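Packing bathroom bottles and wipes for a move
Household tips, by Aiguo Hou
25/12/2022

In June we moved from Flulbridge to a smaller unit, and I packed the bathroom last, in a hurry, at night. Half a bottle of body lotion went into the towels. I washed these towels 2 times and one of them still smells like a hotel. After that I wrote down how I should have done it, and my sister-in-law asked me to put it on this page.

Choose a small box
Liquids are heavy. A big carton full of shampoo is a good way to hurt your back, and the bottom can open on the stairs. I use the small cartons with hand holes in the walls. Before you fill one, put two strips of tape across the bottom, in the shape of a plus sign, and press the tape with your palm from the middle to the outside.

Bring the box to a table
Do not pack on the floor. A table at the height of your hips is best, with the box open and the bottles beside it, so that you see the labels and you can decide what to throw away. Old sunscreen goes out. Any cream that changed its colour goes out too.

Pump bottles
The pump is the weak part. Many pumps can be locked: push the head down and turn it until it stays there. If yours does not lock, wind a strip of tape under the head so it cannot go down. Some people take the pump off and put a piece of plastic wrap over the neck, then screw it back. It works well, but do it over the sink.

Stand the bottle straight up in the box and never lay it down, even when the box looks too tall for it. Put it in first, while the box is empty and your hand has space. Hold it by the body. If you lift it by the pump, the neck can become loose.

Wet wipes
Soft packs of wipes are very useful in a box because they fill the gaps between hard things. But check the sticker on the top. When it does not close well any more, wipe the plastic around the opening with a dry cloth, close it again and put one piece of tape over it. Keep the packs flat, on top of nothing sharp. One pack should stay outside of the box, for cleaning your hands and the shelves in the new place.

Small printed boxes
Leave creams and medicines in their own boxes, with the paper inside. You will want to read the paper later. Stand these boxes against the wall of the carton so they don't get crushed.

Fill the rest
Face cloths and socks are better than newspaper, which leaves grey marks on white bottles. Shake the carton a little. If you hear something knocking, add one more cloth. I write "UP" with an arrow on two sides, and also the name of the room, in thick marker. My favourite marker is from Rulico and it cost me 2 dollars.

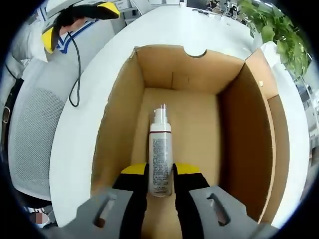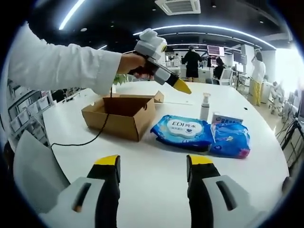

A small open box on a white table, and a white pump bottle to go with it.

Begoña Echevarría wrote to say that she puts each pump bottle in a zip bag before the box, one bag for one bottle, and buys the bags in packs of 50. With the air pressed out they take almost no space, and if a bottle leaks you only lose what is in that bag. She also asks people not to close the carton until the morning of the move, as there is always one more toothpaste to put in.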